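5. Recording a comparison run

This section covers one full run of the Lodero grasp-ordering method against the fixed-order baseline. Read section 4 first if the arm has been moved or the side camera has been touched. The method picks the next object by how much clear space it expects to leave behind. The baseline works from left to right.

5.1 Before you start

1. Switch on the arm controller and wait for the ready tone.
2. Log in to the Kurnard workstation with the bench account and open the Lodero console.
3. Load the layout file for the run. Layouts used in the September report are in the folder Tejada.
4. Set the objects out by hand to match the layout sheet. Small differences in angle are fine. Differences in order along the table are not.

Caution: Keep the stop button within reach whenever the arm is powered. Do not lean over the table to straighten an object while the console shows ACTIVE.

5.2 Running the trial

5. Choose Ordered or Baseline from the Mode menu. Alternate the two so that neither mode has all its trials late in the session.
6. Press Home. The gripper moves to its start pose over the table.
7. Press Start. The console writes one line to the log for each attempted grasp.
8. When the log shows END, press Hold and enter the result: cleared, partly cleared or stopped.
9. Put the objects back to the same layout and repeat from step 5 in the other mode.

Note: A trial times out at 299 seconds. Leave the limit alone, as results recorded with a different limit cannot be pooled with the Oridville set.

Note: If the same object is missed 3 times running, the method drops it to the end of the list. The baseline does not do this. Mark such trials with D in the comments column.

5.3 How many trials

A full comparison is 200 trials, split evenly between the modes. Expect to fit roughly 7 into an hour, including resetting the table. Save the log after every pair. Send incomplete sets to Leif Rustad with the layout file attached, and do not fill gaps with trials from another bench. 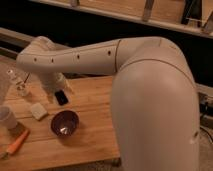

Can I change the gripper speed between the two modes?

Keep it the same for both. Speed affects how often an object slips, so a difference between modes would show up in the results as if it came from the ordering. If you need a slower speed for a fragile layout, set it before the first trial and use it for the whole set.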